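About Flenia

Flenia helps hospitals, teaching units and research labs plan for surgical robots. We do not sell robots and we take no commission from those who do. Clients come to us before they write a tender, or a year or so after one has gone wrong, and we work out what the equipment will cost to own, house, clean and staff.

The firm was started by Geert Peeters, who had spent his earlier career in hospital purchasing and had signed for one robot too many on the strength of its list price. He still reads every budget before it leaves the office.

What we look at

A purchase price covers the arms, the console and usually the first set of instruments. It seldom covers the rest. Wristed instruments have a limited number of uses. Cables stretch, jaws wear, and each tip has to be replaced on a schedule set by the maker. For a training unit, where suturing is practised many times a day, instruments can overtake the service contract as the largest yearly cost. Thread, needles and practice tissue belong in the same column and are often left out of it.
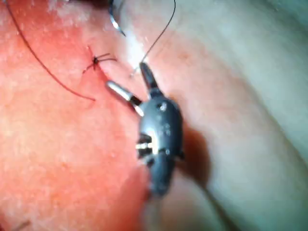
We therefore budget by the stitch and by the session as well as by the year. A client tells us how many sessions it means to run, who will run them and at what level. From that we estimate instrument use, spare stock and the point at which a second set becomes cheaper than waiting for the first to come back from cleaning. The estimate is checked against the client's own log after 3 months and corrected if it is out.

Our standard planning file has 606 lines. Most clients need fewer than half of them. The remainder deal with matters such as floor loading, ceiling height, spare power, network access, door widths and the route from the loading bay. These are dull items, but a late change to any of them costs more than a late change to the robot.

How the work is done

A planning job has 2 stages. In the first we visit the site, measure the rooms and talk to the staff who will use and clean the equipment. In the second we write the budget and, if asked, the technical part of the tender. The client keeps all the files and may alter them without coming back to us.

We keep automation costs apart from robot costs. A system driven by hand at a console and a system that carries out part of a task by itself need different things: the second needs more cameras, more storage, more computing and a good deal more staff time for checking results. Labs that plan to move from one to the other should leave money for it in the first budget — the parts are rarely cheaper later, and the arms may need to be sent back for fitting.

Past work

For Gredus we compared purchase and lease over the full life of the equipment. Lease came out dearer, but it was chosen because it moved the repair risk to the supplier. For Yimyam, a research lab, we planned a suturing bench with shared instruments and wrote the booking rules that go with it. The Dreditness training rooms were a smaller job: we were asked to review a quotation, found the sterile covers priced for one year only, and sent it back.

We have completed over 15 planning jobs of this kind. We turn down work where the supplier has already been chosen and only a supporting report is wanted.

Contact

The office is open on weekdays and on Saturday mornings by appointment. Please send room drawings, if there are any, with the first letter.

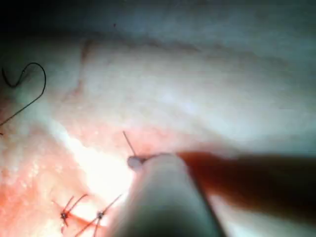
Comments

Tamsin: We were caught by instrument uses as well. Our supplier counted a use each time the tool was fitted to the arm, even if it was taken straight off again. Worth asking for the definition in writing before you sign.

Geert Peeters: Agreed. It is in the planning file, under consumables. Some makers count by fitting and some by procedure, and the two can give very different yearly totals.

R. Holt: Do you look at second-hand systems? We have been offered one with the service contract lapsed.

Geert Peeters: Yes. Get the inspection fee from the maker first. Until it has been inspected you cannot budget for the contract, and some makers will not take an older system back on at all.

R. Holt: Thank you, will write to the office.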